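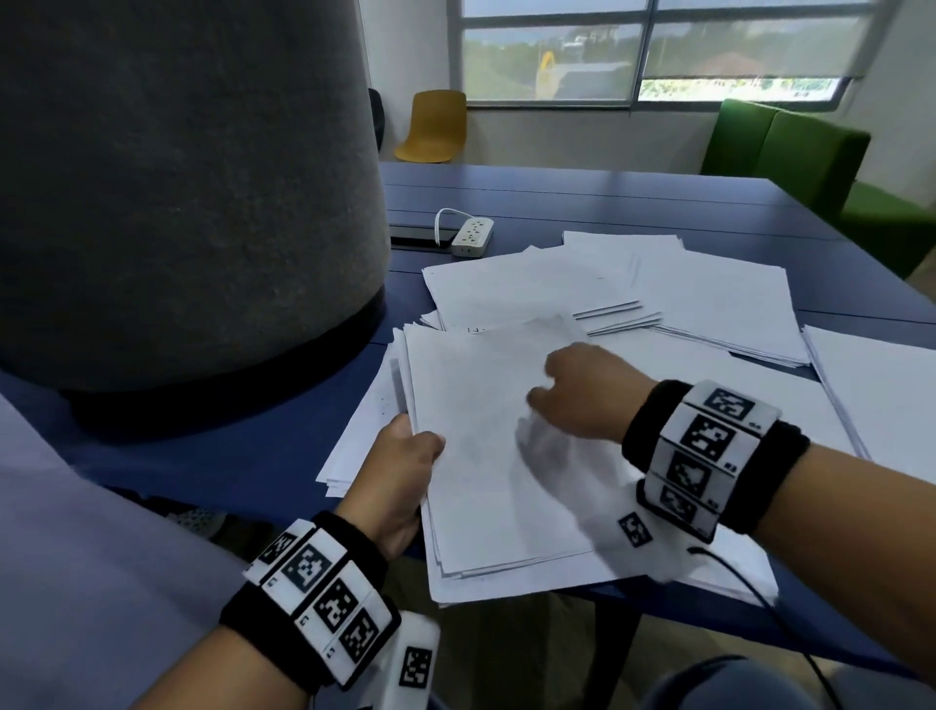
Recording hand demonstrations for paper handling

This page covers how to record a person doing a paper task by hand so that the recording can be used to train a two-armed robot. It assumes you have the wrist markers, the right glove and the head camera from the Flistard kit, and that the recording software is already installed. If you are driving the arms by remote control instead, see Pascal Nolte's page on the Vogler setup.

What to record

The task is squaring and separating stacks of printer paper. One hand holds a stack by its edge while the other presses down on the top sheets and moves them. Robots find this hard. Sheets stick together, they slide when you don't want them to, and a stack changes shape every time it is touched. You will need a lot of takes. Our first usable set had 900 and the one before it, with 200, was too small to train on.

Setting up the table

Use a dark table or put a dark cloth on it. White paper on a white table is very hard to pick out in the recording.

Put one thick stack in front of you, close enough that your elbows stay bent. Spread other stacks and loose piles behind it and to the sides. The robot at Treltusmont will not be working on a clean table, so don't record on one. Mix blank and printed sheets.

You don't have to clear away a phone or a power strip if it is outside the area where your hands move. Sharada Bhat recorded two sets, one tidy and one not, and the untidy set gave better results on new tables.

If there is a window in front of you, lower the blind until the paper no longer looks gray on the monitor. Check again after lunch.

Putting on the bands and the glove

1. Strap a band on each wrist, over bare skin or a tight sleeve. It should not turn when you twist your forearm.

2. Put on the glove. The small square tag goes on the back of the hand and has to lie flat. Smooth out any fold under it.

3. Run the glove cable back toward your elbow and leave a little slack. If it crosses the paper it will drag sheets with it.

4. Put on the head camera and look at the middle of the main stack. Both wrists should be in the picture with at least one marker panel readable on each.

5. Hold still for 20 seconds while the software finds the markers. Start over if either wrist shows red.

Recording a take

Start with both hands off the paper. Say the name of the task out loud, then begin.

Grip the left edge of the stack with your left hand. Bring the right hand in from the right, curl the fingers and press on the top sheets before you move them. Keep the press and the move as two separate motions. When they run together the model learns to swipe, and the sheets go everywhere.

Work slower than you normally would. Fast hands blur the top sheets, and in those stretches the software has only the wrist markers to go on. A little blur is fine - Malte Ackermann throws out a take only when the glove tag is lost for more than seven frames in a row.

Keep your head still while your hands are moving. If you need to look somewhere else, stop your hands first.

If you drop a sheet, pick it up and carry on. Recoveries are useful. Mark the take with an R so it can be sorted later.

End with both hands off the paper again and press the foot switch.

Checking and saving

Play back every take at half speed before you change the table. Save good ones to the Ladunley folder under your initials and the task name. Rejected takes go in the folder next to it, and please don't delete them. Restack the paper differently before the next take.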